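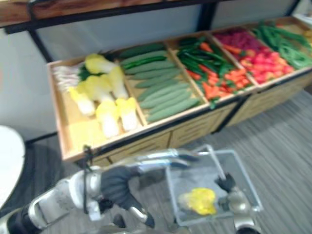

The Statutes of Wurnton

The Academic Senate of Wurnton University convened at four in the afternoon to consider the matter of its own dissolution. Professor Afaf Harb presided. The minutes of the January session were read and approved, with one correction to the spelling of Zervas Hall.

Provost Filippos Raptis presented the proposal. Under the revised statutes, the 16 elected seats would be replaced by a council of appointed members, and the 2,182 enrolled students would retain the right to submit comments in writing. He spoke without notes and did not look at the gallery.

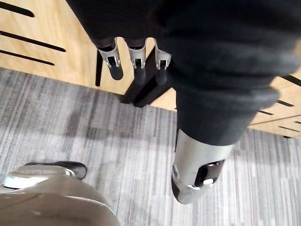 Detail of a metal hand and dark fabric sleeve

Nuala Doherty, Secretary to the Senate for two rectorships, recorded his words as the regulations required. She had also recorded the promise, made in the same room after the Pinwood strike, that no such proposal would ever be brought. The page was in the bound volume at her elbow.

"Does any member wish to be heard?" asked the Chair.

Iason Vrettos studied his agenda. Daiane Bastos, the student delegate, began to rise and was reminded that delegates spoke last.

"Madam Chair," said the Secretary, "I request permission to read from the record."

The Provost observed that the Secretary held no vote. This was correct. Professor Harb consulted the statutes - the old ones, in their green cover - and took some time in doing so.

"The Secretary holds no vote," she said. "She does hold the record. Please proceed."

Nuala Doherty opened the volume and began with the date.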